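Assunto: Re: Dia aberto na Dritoscombe, quem foi?

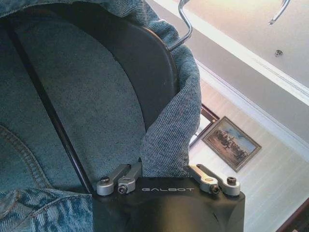

Fui eu e mais alguns da lista. Chegámos às 14 horas, já a primeira demonstração tinha começado. A entrada faz-se pelo portão lateral do edifício antigo (tem 1894 gravado na pedra), e não pela morada que vinha no convite.

> Alguém da lista foi ao dia aberto? Interessa-me sobretudo a parte
> da roupa. Disseram-me que iam mostrar o manuseamento de casacos em
> cabide e não só caixas, como no ano passado. Vale a pena pedir uma
> visita em separado? E que pinça estão a usar?

Sim, mostraram roupa. A parte que vi com mais atenção foi a de um casaco de ganga num cabide preto com gancho metálico. A pinça é Galbot, o nome vem escrito na caixa. O braço trabalha muito perto do tecido e a câmara fica junto à pinça, de modo que no monitor se vê quase só ganga e pouco do resto da sala. Perguntei como distinguem a gola do resto quando o tecido dobra sobre si mesmo. Responderam que ainda é o ponto fraco e que o operador intervém quando é preciso.

O software de planeamento chama-se Siver e é desenvolvido na casa. Dizem ter mais de 3000 sequências gravadas com peças de vestuário, 79 delas só com ganga. Não deram taxas de sucesso, embora a pergunta tenha sido feita duas vezes.

A Stovex tinha uma mesa com sensores de força, mas sem nada ligado. A apresentação do projecto Acharya ficou para o fim e não assisti, tive de sair para apanhar o comboio. Se alguém ficou, agradeço um resumo.

Quanto à visita em separado, aceitam grupos pequenos a partir de março. O pedido faz-se pelo formulário do sítio deles. Convém indicar que o interesse é a roupa, porque a visita normal passa quase toda pela zona das caixas.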